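Kolmont Toy Sort — read me first

Hi! I put this set together over one long August, mostly on green-covered tables at our playroom in Skurkstead, and it's all about sorting toys: balls, plushes, wooden blocks, bits of fabric, and the card cubes with a round hole in the top. There are almost 4,000 pictures in 11 folders, one folder per layout. I named the folders after nothing in particular, so please read the index before you go hunting.

The toys start in a shallow tray, all jumbled up — I like a proper muddle, and knitted cloths make it much harder to spot what's underneath. 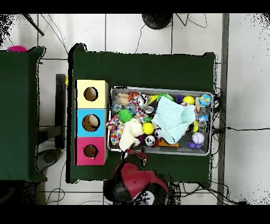
Do the cube colours tell you which toy goes where?

Only in folders 1 and 2. Everywhere else the colours are just colours, and the sorting rule is in the notes file.

Labels are plain words, British spelling. I've called every stuffed animal "plush", as I kept changing my mind about which ones were dogs. Folder 11 still needs its labels checking.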